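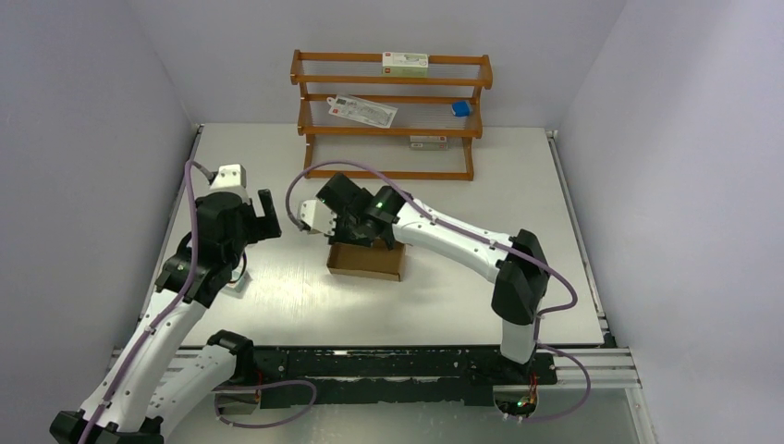 The shelf task at the Wihongi bench. Rack at the back with the stock on three levels, cardboard tray out front under the right gripper.

Print this page | E-mail this page

Last updated: February

Teaching Two Arms to Clear a Shelf

Wihongi is what we call the bench, and by extension the project, and on bad afternoons a few other things. The job is to get two arms to take small goods off a rack and put them in a tray. A person can do it while talking on the phone. We know this because Remo Pichler did it while talking on the phone, to make a point, and then had to put everything back.

We don't write the motions out as code. Somebody sits down at the controls, moves a pair of smaller handheld arms, and the big pair copies them while the computer writes everything down. One trip from shelf to tray is one demonstration. Our target for the shelf task is 1,100 of them, and as of this update we have 439 that anyone would want to learn from. We have a good many more of the other kind, which are kept in a folder called Hallon, after the raspberry candy that was on the desk the night we started it.

The shelf

The rack is wood, four rails to a side, and it was chosen over a very handsome metal one that the grippers kept ringing like a bell. The top level is the friendly one. A small box up there can be approached from above, which is how beginners approach everything.

The middle level is where people start to sigh. A flat package lying at an angle gives you a choice of bad places to hold it, and the hanging tab looks like a handle right up to the moment you use it as one. Yaowalak Suksawat's advice is to come in slow, square the gripper to the package and forget that the tab exists. Her middle-shelf runs are the cleanest we have. Mine are in Hallon.

For the lowest level you have to get in under the shelf above without hitting it. Everyone hits it. Try a flat approach, with the wrist turned before you get to the rack. If you turn it once you're inside, you will be re-stacking the top two levels and so will whoever is standing closest.

The tray

It's a shallow cardboard tray and it slides if you lean on it. We argued for most of a week over whether to tape it down. The tape people said a moving tray spoils good data. The no-tape people said the world is full of trays that move. The no-tape people won, mainly by hiding the tape.

Lower the item until it touches, open the fingers, go straight up. Dropping from a height counts as a fail even when it lands beautifully. Several of you have protested this rule with video evidence, and the evidence was lovely, and it is still a fail.

Two arms, one person

New drivers are told to use both arms and then use one. The other hangs in the air like a guest at somebody else's family dinner. We allow it, up to a point, but an arm that is parked in every demonstration learns to be parked, and it gets extremely good at it. Please share the work out. Left side of the rack goes to the left arm, right side to the right, and anything in the middle belongs to whichever is closer - decide before you start moving, since changing your mind halfway is also something the robot can learn.

The purple cables are long on purpose. They need slack to follow the wrists all the way up. If you find one snug, stop and call Remo. If you find one wrapped around the rack, stop, call Remo, and have your story ready.

House rules for drivers

Each run gets 60 seconds. The clock starts when the arms leave home and stops when they're back, so a long think at the top of the shelf is on your account.

Put the items somewhere new every time. Left to ourselves we all put the box exactly where we found it, and then the robot learns one spot on one shelf by heart and is baffled by the rest of creation. Slant things. Swap levels. Be a slightly careless shopper.

If you fumble and recover, keep it. Those runs are worth having, and the Daltine team downstairs would trade us two tidy ones for each. If you fumble and do not recover, press the red key and start again. Swearing is not recorded. The table is.

Take a break after 11 runs. By the twelfth your wrist has opinions, and they show up in the data as a little wobble on the way down to the tray. We once trained on an entire afternoon of tired runs and got a robot that paused over the tray, trembled, and let go. It was quite moving, but it was no use for packing.

How it's going

Last month's version, trained on what we had by then, could manage the top shelf on its own and would make a polite attempt at the middle. It also picked up Yaowalak's habit of a tiny nod at the wrist before closing the fingers. She denies having this habit. We have it in her runs, plain as day, and now we have it in the arm too.

The bottom shelf is still a problem. The plan is to collect more demonstrations down there than anywhere else until it stops being one, and to borrow a few first-time drivers from the Grerero group, who have steadier hands than we do and haven't yet heard about the bottom shelf. Please don't tell them before lunch.

Sign-up is on the sheet by the door. Morning slots go first. The 4 p.m. slot is nearly always free, and once you have tried it you will know why.

Contact the Wihongi bench | Copyright Wihongi project | Back to top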